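Skistaveo Garderobenständer, Modell Hikholm
Abschnitt 5: Aufstellen, Ausrichten und erstes Behängen

Lesen Sie diesen Abschnitt bitte vor dem Aufbau. Die Erfahrung unserer Serviceabteilung lehrt, dass er meist danach gelesen wird, auf dem Boden sitzend, mit einer Schraube in der Hand, die übrig ist. In diesem Fall beginnen Sie bei Schritt 4.

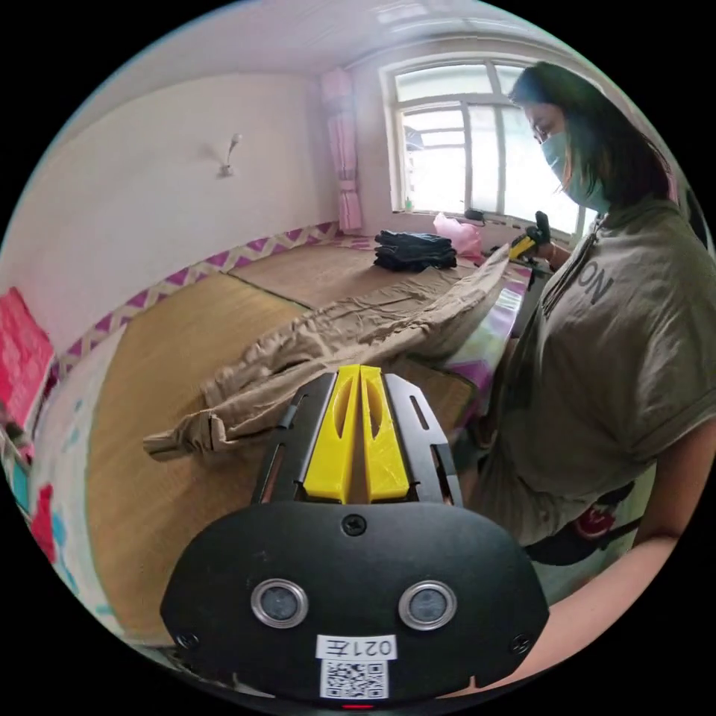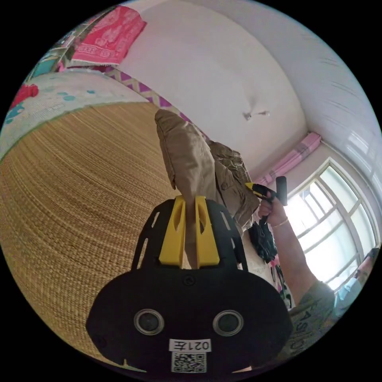
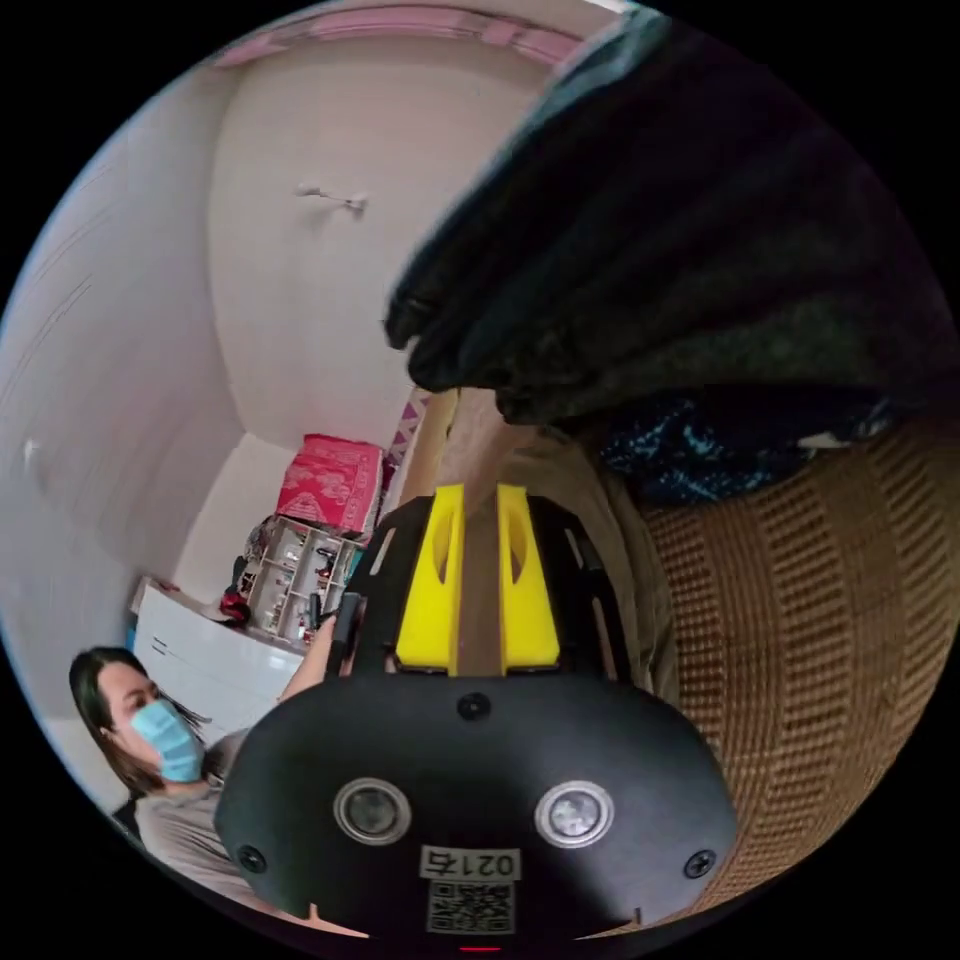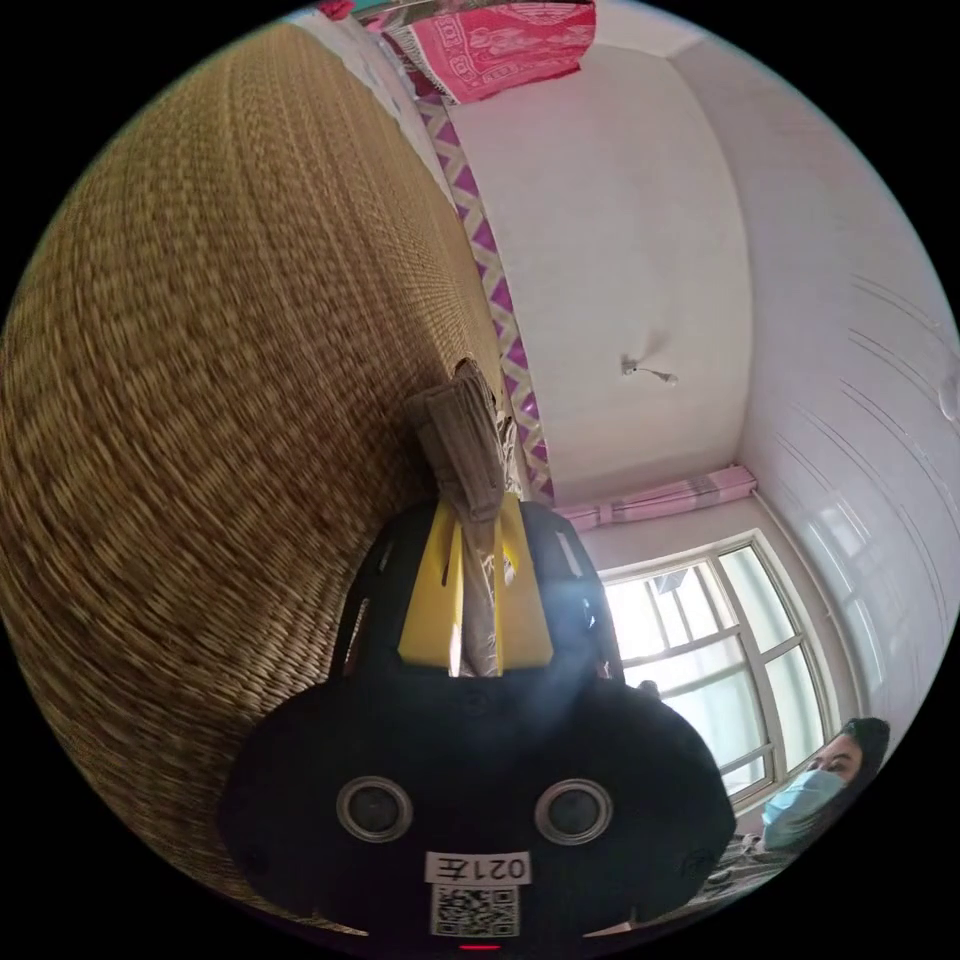
5.1 Standort wählen

1. Suchen Sie eine ebene Fläche. Altbaudielen gelten nur in Immobilienanzeigen als eben.
2. Halten Sie zur Heizung 80 cm Abstand. Der Ständer hält die Wärme aus, Ihre Wollsachen sehen das anders.
3. Prüfen Sie, ob sich Zimmertür und Schranktüren danach noch öffnen lassen. Prüfen Sie es mit dem Zollstock. Augenmaß gehört nicht zum Lieferumfang.

5.2 Gestell aufrichten

4. Stecken Sie beide Seitenteile in den Bodenrahmen, bis sie hörbar einrasten. Ein Knirschen ist kein Einrasten.
5. Setzen Sie die Querstange Typ Naltis ein. Die Markierung zeigt zur Wand. Zeigt sie ins Zimmer, funktioniert der Ständer ebenfalls, aber die Stange dreht sich bei jedem Kleiderbügel ein wenig mit, und das werden Sie nach einer Woche persönlich nehmen.
6. Ziehen Sie die Schrauben handfest an. Der Akkuschrauber bleibt im Koffer.
7. Drehen Sie die Stellfüße (Pascu) heraus, bis nichts mehr wackelt. Die Höhe beträgt dann fast 142 cm, je nach Boden und Geduld.

Hinweis: Zum Aufrichten werden 2 Personen benötigt. Wer es allein versucht, benötigt anschließend ebenfalls eine zweite Person, nur mit mehr Fachkenntnis.

5.3 Erstes Behängen

8. Beginnen Sie in der Mitte und arbeiten Sie sich nach außen vor. Wintermäntel gehören über die Seitenteile.
9. Hosen längs gefaltet über den Bügel legen. Gürtel vorher herausziehen.
10. Feuchte Kleidung nur mit einer Handbreit Abstand aufhängen und das Fenster kippen.

ACHTUNG: Kippgefahr bei einseitiger Belastung. Hängen Sie nicht mehr als 5 kg an einen einzelnen Außenhaken. Handtaschen bitte vorher wiegen, das Ergebnis überrascht regelmäßig.

ACHTUNG: Der Ständer ist kein Klettergerüst, keine Turnstange und kein Raumteiler für Katzen. Die Katze wird diesen Abschnitt nicht lesen. Befestigen Sie deshalb die beiliegende Wandsicherung.

5.4 Nachziehen

Nach vierzehn Tagen alle Schrauben kontrollieren, danach einmal jährlich, am besten im Mai, wenn die Wintersachen ohnehin weichen müssen. Rechtsherum ist fest.

Ersatzteile bestellen Sie schriftlich bei Boonsong Wannasri, Kundendienst Skistaveo. Geben Sie die Nummer auf der Unterseite des Bodenrahmens an. Um sie abzulesen, muss der Ständer leider noch einmal abgeräumt werden.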